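Plasham laundry room to reopen with longer hours

November 10, 2022

The shared laundry room on Garrido Street in Plasham will reopen later this month after residents agreed a new set of opening hours and a small rise in the price of a wash.

The room, on the ground floor of the old dairy building, closed in the spring when a pipe burst behind the machines and water got under the floor. It has served the flats on Garrido Street and the two terraces behind it since the dairy shut, and many of the homes there have no space for a washing machine of their own.

Plasham Homes, which owns the building, said the floor had been relaid and the pipework replaced. New washers have been fitted along the back wall and the old tumble dryers have been serviced and put back in. A drying area has been added in what used to be the storeroom, with a dehumidifier and a window that opens on to the yard.

Leire Esteban, housing manager at Plasham Homes, said the drying area was the change most people had asked for.

"The dryers are expensive to run and people are watching what they spend," she said. "We had a lot of letters asking for somewhere to hang washing over the winter. Most of these flats have one radiator in the living room, and if you dry a family's clothes on that you end up with damp on the walls."

Households using the drying area will need to bring their own hangers and pegs. Washing can be left overnight but must be collected by noon the next day. Anything left longer will be folded and put on the shelf by the door.
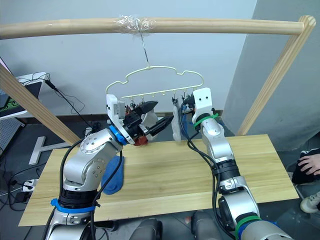
A clip hanger of the kind used for drying small items.

The price of a wash will go up by 15 pence. The dryers will cost the same as before, and there will be no charge for hanging clothes. Payment will still be by token, sold at the newsagent's on the corner and at the housing office. Tokens bought before the closure can still be used.

Opening hours will be from 7am to 10pm every day. Before the closure the room shut at 6pm, which tenants working shifts at the Pradari bakery said was too early for them.

Melahat Özkan, who has lived on Garrido Street for most of her life, has been taking her washing to the launderette in Mitevville since the spring. The bus takes the long way round by the station and does not run in the evening.

"It's half a day gone by the time you get back," she said. "My neighbour has a car and she took mine with hers when she could, but you can't ask every week. I'll be glad to walk down the stairs with it again."

Not all tenants are happy with the plans. Nicanor Miranda, whose flat is directly above the room, said the later closing time would mean more noise in the evenings. He had asked for the machines to stop at 8pm.

"You feel the spin through the floor," he said. "They tell me the new ones are quieter and I hope they are, but I'd have liked to hear them running before it was all decided."

Ms Esteban said rubber mats had been put under each washer and that the hours would be looked at again after five months. Tenants who are disturbed by noise before then should ring the housing office, she said, and give the time it happened so that it can be checked against the machine records.

The work was carried out while the rest of the building stayed open. Begoña Montes, who runs the alterations shop next door, said she had lost some trade during the repairs. People used to drop off trousers and zips while they waited for a wash to finish, and for much of the summer the pavement outside was taken up by a skip.

"It went in October and things have picked up a bit," she said. "I'm going to stay open later one evening a week and see if anyone comes in."

Councillor Akash Negi said he had asked for the street lamp outside the entrance to be repaired before the room reopens. The lamp has been out since the clocks went back and the step up to the door is hard to see after dark. A handrail is also due to be fitted on the left side of the step.

Tenants can collect a door fob from the housing office on weekdays between 9am and 4pm. Each household will be given two fobs free of charge, and a replacement will cost £5. Old keys will no longer work and should be handed in when the fobs are collected. Tenants who cannot get to the office can ask for theirs to be brought round.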